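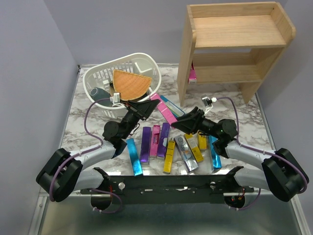

I've been buying carved and painted folk pieces for years now, mostly at fairs and from the back rooms of junk shops, and I've made just about every mistake you can make in looking after them. So these are my house rules for wooden figures, puppets and the odd lacquered bowl (updated October 2023, as I've changed my mind about wax).

**Dusting**

Use a soft, dry brush. I have a wide make-up brush for the big flat bits and a child's watercolour brush for ears, nostrils and the folds of painted clothes. Brush downwards and hold the vacuum nozzle a hand's width away to catch what falls – with a bit of old tights over the end, please! I once lost a puppet's eyelash to the hoover and I still think about it.

Don't use a duster. The threads catch on every lifted flake of paint and off it comes.

**Water**

Very little, and only on paint you're sure of. Try a barely damp cotton bud somewhere out of sight, underneath or round the back, and look at the cotton. Any colour on it at all and you stop there. Old village paints are often mixed with glue or something equally homely, and they'll lift with no more than spit.

**Wax, oil and other temptations**

I used to rub beeswax into bare wood every April and felt very virtuous about it. I've given it up. My two oldest figures, the pair I found at the Gondero fair, have gone sticky in the creases, and the dust has settled in there for good. If a piece has looked dry and grey for ninety years, it can carry on looking dry and grey. Same goes for olive oil, furniture spray and (someone did tell me this) banana skin.

**Woodworm**

Little piles of pale powder under a piece mean something is at home. Old holes with dark edges are usually just old holes. Anything new to the house goes into a sealed clear bag for a few weeks before it meets the others, with a sheet of black paper underneath so the powder shows up. If I find some, I wrap the piece well, squeeze out the air and put it in the chest freezer for a fortnight, then let it come back to room temperature still in its bag, so any damp forms on the plastic. I don't do this with lacquer, or anything with glass eyes, or thick layers of paint. Those go to a proper conservator.

**Hanging and standing**

- Keep things off the chimney breast. Mine cracked a carved bird from beak to belly in one winter.
- Hang by the wood and never by the ribbon or old string, however sturdy it looks.
- A dab of museum wax under the feet stops small figures walking along the shelf when a lorry goes by. Don't put it on painted soles.
- Sun from the side fades one cheek first, so turn pieces now and then or draw the blind.

**Labels**

Tie them on, never stick them. I use plain luggage tags and soft pencil, and I write down where I bought it, what I paid and whatever the seller told me, even if I don't believe a word. My Thân water puppet has a tag saying 41 on it, from somebody else's list, and I've left it there under mine. One day I might come across the list.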